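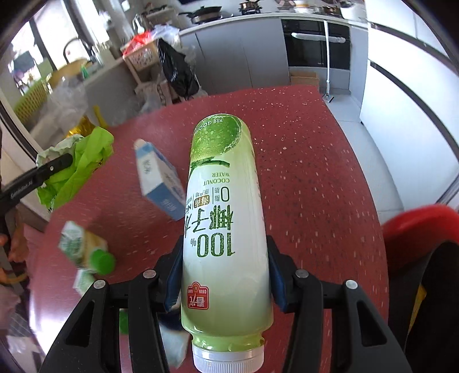
Annatjie Mabuza asked whether we could please settle the water stops before anything else this time, because last year we left them for the end and half the room had gone home. Everybody agreed, so the agenda got flipped and these minutes run in the order we talked, which doesn't match the sheet that went around.

Skakville Night Run, planning meeting
Friday, 7 p.m., upstairs room at the library
Minutes taken by me again (I still want somebody to take a turn!)

Water stops

We had three stops last year and the one at the foot of the hill ran dry before the walkers got there. Annatjie's point was that the walkers are out there longest and always get what's left over. I had to agree, I was one of them. We went back and forth on a fourth stop and landed on keeping three but moving the middle one up to the school gate, where there's an outdoor tap and a streetlight. Cups will be paper. I raised the bring-your-own-cup idea again and was voted down again, but in a friendly way.

Then a long detour about what goes on the tables besides water. Dwayne wants salty pretzels. Lucille wants orange slices and says she'll cut them herself. A few people asked for coconut water at the finish, and the objection was that it costs more and some folks can't stand the taste (guilty). We said yes to one table of it at the finish line only, first come first served, and plain water everywhere else.

Decided: three stops, middle one moves to the school gate. Pretzels and oranges at stops two and three. Lucille does oranges.

The route

This took ages. Bae Street is being dug up for the new drain and the town won't promise it'll be closed over by November. So we need a route that works either way. Marcus had drawn two versions on the back of an old race poster and we all crowded around it, and I'll try to put into words what he drew.

Version one is last year's route. Down Bae Street, over the footbridge, around the ball fields, up the hill and home.

Version two skips Bae completely, goes out by the feed store and joins up at the footbridge from the other side. It has one nasty left turn where the sidewalk stops. Theresa walked it on her lunch hour and says there's a lip on the curb there that will catch somebody in the dark. She'd like a marshal standing right on it with a flashlight, and a stripe of white tape on the curb itself.

Most of us like version two better even if Bae Street is fine! It's quieter and you get the view of the river lights coming back. But a couple of the faster runners care about comparing their times with last year, and they weren't there to argue, so it felt unfair to just pick. Marcus will email them and we'll decide next time.

Decided: nothing yet. Marcus to email. Theresa to ask the feed store if we can use their lot for a marshal's car.

Money

We have $3959 in the account. Last year's run brought in $3729 after costs, and most of that went to the pool fund as promised, so what's there now is what we held back plus the summer bake sale plus the check from Zilenus that came in late. I read the numbers out twice because Dwayne was getting coffee.

The big bill is going to be lights. Renting the towers from Buvon was quoted at $2000 for the evening, delivery and pickup included. There was some groaning. Annatjie asked if we need towers at all, seeing as the school end is already lit, and could we get by with strings of battery lights along the fence. I thought that sounded pretty, but Marcus reminded us how dark the hill is, and he's right – I remember going up it mostly by ear. Somebody asked if Buvon would do fewer towers for less, and it seems no one has asked them that. I said I'd call.

We also talked about the entry fee. It's staying where it is for adults. Kids under twelve run free if they're with a grown-up, same as before, and this year we're going to say so on the form in big letters, after all the phone calls Lucille had to answer.

Decided: I call Buvon about a smaller order. Fee stays put.

Shirts

Oh, the shirts. I'm going to keep this short because the conversation wasn't. Last year's were lime green and they ran small. People want long sleeves because it's November. People also don't want to pay for long sleeves. Zilenus has offered to cover part of the printing if their name goes on the back, and we're fine with that so long as it goes under ours and isn't bigger than ours. Color is down to orange or a light gray. Theresa says gray is useless at night, and I think she won that one, but the vote is next time when we have samples to hold.

Decided: long sleeves if the price works. Dwayne to get samples in both colors, including a size up from whatever we think we need.

Marshals

We have eleven names and want eighteen. If you're reading this and you were at the meeting and didn't put your name down, I saw you! Marshals get a vest, a flashlight, a shirt and chili afterward. You don't need to run, and you can bring a chair. The spots that still need a body are the footbridge (both ends), the ball field gate and the top of the hill. The top of the hill is cold, so dress for it.

Other bits

The school band would like to play at the start. Yes please. They need to be done early enough for the little ones to get home.

Dogs: on a leash, at the back, walkers only. Same rule as last year, except that we'll enforce it.

Lost property from last year is still in my garage. One child's mitten, 2 headlamps, and a very nice thermos with a dent in it. I'll bring the box next time, and after that it's going to the thrift store.

We wrapped up at 8:50 when the library started turning off the lights downstairs. Next meeting is same room, same time, two weeks from now. Lucille is bringing lemon bars.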